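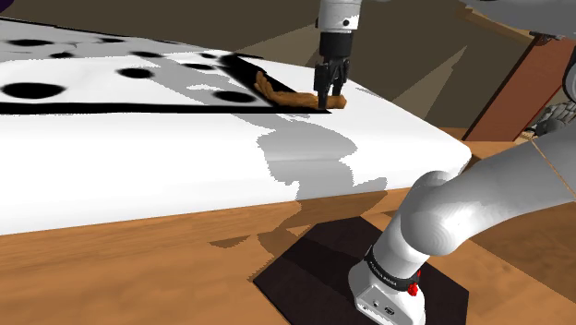
Nektarios Ververidis wrote in after my last post to say that I had skipped the whole middle of my working life, that I'd gone straight from the bus ride to basic training to the retirement cake, and would I please go back and tell people how a supply clerk ended up in a calibration lab. He said he had been waiting for that part and felt cheated.

July, 7:40 in the morning
Posted by Lorna

Well, he's right, and I've been putting it off, partly from laziness and partly from not being sure where the middle starts. I suppose it starts with paperwork. I went into the Army at nineteen and they made me a supply clerk, and for four years what I did, more or less, was match numbers on one piece of paper to numbers on another piece of paper. I was good at it. I'm not bragging, it's a funny thing to be good at, but I could look down a page of stock numbers and feel the wrong one before I'd read it. My sergeant used to hand me other people's pages at the end of the day, and I was too young to know I could have complained!

When I got out I had 218 dollars in the bank and a suitcase with a bad latch. I moved in with my aunt and told her it would be 90 days. (It was closer to two years, and she never brought it up, not even at Christmas when she brought everything else up.) I answered an ad for a parts clerk at Skustus, which made gauges for aircraft shops. It was a long low building out past the feed store, with a parking lot that turned to soup every spring. I wore my one good blouse to the interview and the man asked me two questions, whether I could type and whether I minded cold. I said yes and no, and I started the next morning.

The cold was the calibration lab, as I found out. They kept it chilly and very steady and wouldn't let you prop the door. My desk was just outside, and I carried the tags in and out. Every gauge that came through had a tag with a serial number and a due date, and if the tag and the logbook didn't agree, the gauge sat on a shelf until somebody worked out why. There were 1,247 gauges in that logbook when I started, and a good many of them had been sitting on that shelf since before I could drive.

I didn't set out to clear the shelf. I just couldn't stand walking past it. So I'd take a few tags to lunch with me, and it was the same old thing as the Army, a seven that somebody had read as a one, or two numbers swapped around. After a few months the lab supervisor noticed the shelf was getting bare and wanted to know what I was doing to it, and I thought I was about to be let go. He gave me a stool in the lab and a secondhand sweater.

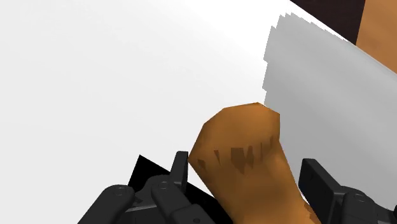
That was how I learned the work, on the stool, by watching and by being told to keep my hands in my lap. I took the evening classes later, the algebra I had slept through in high school and then a course in measurement that I loved so much I kept the notebook. It's in the hall closet still. I was 31 when they gave me my own stamp. If you've never had a stamp with your own number on it I don't know that I can explain it, but I pressed it on a piece of scrap and took it home to show my aunt, and she put it on the refrigerator with the dentist's card.

Skustus was bought by Cokach some years after that and we all had to fill out forms saying what we did, which is a hard thing to write down when you've been doing it every day. Half the people I started with took the offer and left. I stayed. The new people were fine, they had better coffee, and they moved the due dates onto a computer, where I'm sorry to say a seven could still get itself taken for a one if the person typing was tired. I trained most of the ones who came after me on that same stool, until the leg went.

The part I had meant to get to is the year they sent me up to the Doucet plant to help set up a second lab, and the motel, and the snow, and my finding out I could run a meeting. But I've gone on long enough and the dog has been standing at the door for a while now. Nektarios, you'll have to wait again. I'll try to get Doucet written up before the tomatoes come in and I lose all my evenings.

Recent posts
The bus ride, and what I packed
My aunt's kitchen table
Learning to type on the Bovik
Retirement cake, two kinds

Search this blog
Type and press enter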